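Notebook, Carow room, Thursday, 3:44

Shelf wall check before the June move. Mabli Price and self.

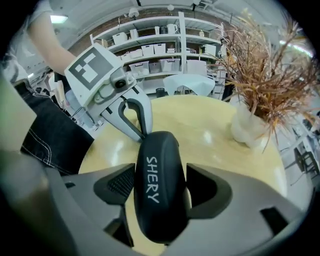
White boxes on the shelving, brick wall; grass vase on the round table.

Unit stays against the brick. Boxes to be labeled on the short side, numbering from 19. Pitcher stays on the top shelf. Table finish picks up glare from the overheads, so read labels from the door side. Vase moves to the Esteban room. Nest to confirm shelf spacing, 5 mm tolerance.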